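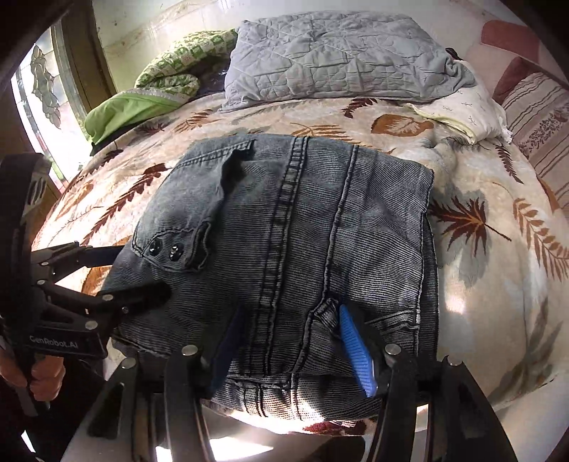 21 Jul 2021
From: Saeed Abbasi

Hello all, I have read the message of Mireille about the new scorers for the Bultcombe matches, and I want to answer before the team list is closed. I scored for the second eleven during two seasons, so I know a little how the work goes. First a small thing, about clothes. The league asks that scorers wear plain trousers, and last year one of us was sent away from the box for his jeans. Faded gray-black denim with heavy stitching and a snap-button pocket flap, like the pair folded on the leaf-print blanket, would not be accepted by the strict umpires, so please bring something plain.

Mireille Poulain wrote:
> The club needs two scorers for the away matches, one for
> the book and one for the tablet. Didier Renaud has agreed
> to do the book. Is it necessary that the second person
> travels with the team, or can he follow from home? Also,
> Rosalía asks who keeps the old books. She is looking for
> the innings of 100 that Benoît made against Carré.

The second person must travel. We tried it from home once, in the match at Wutomora, and the totals were different by 10 runs at the tea interval. The person at home had missed two signals for byes and one no-ball. Both scorers should sit together and say the score aloud at the end of each over. It sounds like a school exercise, but the mistakes are found quickly.

If Didier does the book, I can do the tablet for the first three matches. After that I have my shifts at work and I cannot promise. Maybe Benoît Hamel could learn it in the meantime – he is injured anyway and comes to every match.

About the old books: I have four of them in my cupboard, and the others were given to the Lutum club when we shared the ground with them. The innings against Carré should be in the green one. I remember the match well, we made 524 in the two innings together and still it was a draw, with the light very bad. I will look for the page this evening and send the figures to Rosalía Benítez directly.

One question from my side. Do we still use the linear sheets, or only the box sheets? I have only box sheets left, and if we want the other kind someone must order them before the Lutum match.

Best regards,
Saeed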